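3.2 Work surfaces and walls

All sessions in the Garnby set were run at white tables pushed toward plain gray walls. We wanted surfaces with nothing on them to look at. Earlier work in sorting and tidying tasks (see Section 2) used ordinary kitchens, and the clutter made it hard to say whether people slowed down because of the task or because of the toaster. So: white table, gray wall, matte if possible. Gloss tops were tried in the first week and dropped, too much glare from the ceiling lights.

Table height was not controlled. Two heights were in use, a lower one at the Flellberg site and a standard desk height at Garnby. We checked for an effect of height on placement time and found none worth reporting (Table 2, bottom row). Seated and standing sessions are pooled from here on.

3.3 Trays

The container matters more than we expected. In the pilot we used cardboard lids and shallow boxes, whatever was in the supply closet. Participants pushed items up against the sides, the sides bowed, items ended up half out. Pilot data are not used in any analysis below.

For the main study we moved to molded plastic trays, supplied by Skureck. Shallow, sloped walls, rolled rim, flat floor. Three colors were ordered (blue, green, off-white) but the off-white trays were hard to pick out against the tables and were pulled after 10 sessions. Those sessions are kept in the placement counts but left out of the color comparison. Blue was used the most, mainly since the green order came late.

The inner walls of the blue trays are ribbed. This turned out to be useful in coding. Coders could use the ribs as a rough ruler when judging how close to a wall an item had been set down, and agreement on the "near wall" code went up once the coding sheet said to use them. The green trays have smooth walls, and agreement there stayed lower. We did not correct for this.

Tray position was left loose on purpose. The tray had to be on the table and within reach, nothing more. Most participants pulled it toward the near edge and left it at some angle to the table. A few squared it up before every trial. We coded this as a separate habit (SQ, see Appendix B) and it does not track with speed.

3.4 Pointing before placing

Each trial begins with an empty tray or a partly filled one, and the participant is asked where the next item should go. They answer by pointing. Only then is the item handed over. The point was added after the pilot, where people often said "there" and then put the item somewhere else, and we had no way to score the difference.

Pointing was done with whichever hand the participant liked. We asked for one finger, no touching needed. Some touched the floor of the tray anyway, some hovered. Both count as a valid point as long as the fingertip is inside the rim. Points made from outside the rim were repeated. Figure 4 gives the general arrangement of wall, table and tray, with an index finger extended toward the center. 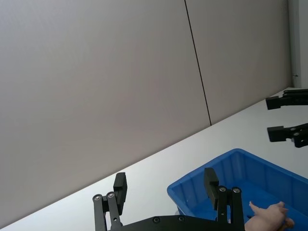
Figure 4. Pointing into a blue tray. White table, plain gray wall panels behind. The ribs used in coding run along the inner walls.

3.5 Coding scheme

Points were coded into five regions: center, and one for each wall. Corners go to the nearer wall, ties to the long wall. Coders worked from stills and did not see the placement that followed. A second coder did a random 300 trials. Disagreements were settled by talking it through, and the few that could not be settled were marked unclear and dropped.

Placements used the same five regions. A match is a point and a placement in the same region. We also tried a finer grid, following Eberhard's layout scheme, but a fingertip covers more than one cell on a tray this size and the extra detail was mostly noise.

In total 3,653 trials were coded. Trials with a second item already in hand were excluded before coding, as were trials where the tray was moved between point and placement. The last check of the coded file was done on Thursday, May 21, 2026 and all counts in Section 4 are from that version. An earlier version from March went to some readers, please disregard it, the wall codes for left and right were swaped in one batch.

3.6 Limits of the setup

One tray at a time. Real tidying usually means several containers and a decision about which one, and we say nothing about that here. The plain surroundings also cut both ways - fewer distractions, but also nothing nearby to line the tray up with, and people at home do use the edge of the counter or a drawer front for that. Whether the squaring habit would be more common in a furnished kitchen we cant tell from these data.

Item size is the other gap. Everything handed over fit flat inside the tray with room to spare. Larger items would force a choice of region, and the match score would go up for reasons that have nothing to do with planning. A short follow-up with 100 trials and longer items is planned at the Flellberg site, same tables, blue trays only.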